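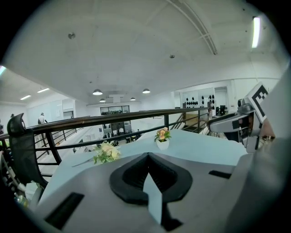 The Bretura is a small rectangular work table sold for shared offices, reception areas and reading rooms. Our facilities office was asked to review it before the fall furniture order, and the evaluation was assigned to Araba Aidoo and Graça Quintela. The unit supplied to us has a pale blue top and was placed on the upper landing, beside the dark metal railing, with a black mesh-backed office chair near it. Two flower arrangements, one cream and pale yellow and the other peach-orange in a small white tapered pot, were kept on the surface, as they would be at a public desk. The color of the top suits arrangements of this kind. Reviewers who had expected a cold, clinical blue found it restful, and both flower groups stand out clearly against it.

Assembly

The table arrives in one carton. The instructions are printed on a single folded sheet and are adequate, although the drawing for the rear brace is too small to read comfortably. Assembly required 2 people. Ms. Quintela reports that the bolts should be left finger-tight until all four legs are in position; the sheet mentions this only after the step in which it matters. The tool supplied in the carton is of poor quality, and we used our own.

Stability

With the leveling feet adjusted, the table did not rock. Leaning on a front corner produces a slight movement that most users will not notice while writing or typing. The competing Jikum table, which this office reviewed last October, is firmer in this respect, and it is also considerably heavier to carry up a flight of stairs. Departments that rearrange their rooms often should weigh the two points together.
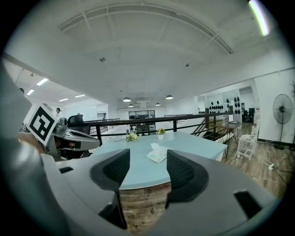 Care of the surface was considered separately. The manufacturer recommends a damp cloth and a mild soap, and this proved sufficient for pencil, coffee and ordinary dust. Permanent marker left a faint shadow. The top is smooth, and lightweight articles slide on it more readily than they would on a textured finish, so a soft tissue packet such as the white one at the center of the table moves a little each time a tissue is drawn. The thin pale rim along the front edge is neatly finished. Flowerpots should be given a felt pad or a saucer.

Price and Recommendation

The Bretura was quoted to us at $1,784, with delivery included. The Jikum was quoted at $2,743. Our guideline for a single shared table is $2,000, and the Bretura is the only one of the two that falls within it. The office recommends the table for reception and reading areas. It is not recommended for workshops or for any room where markers are in constant use. Requests for the pale blue top should be sent to Stanisława Piątek by noon on Monday.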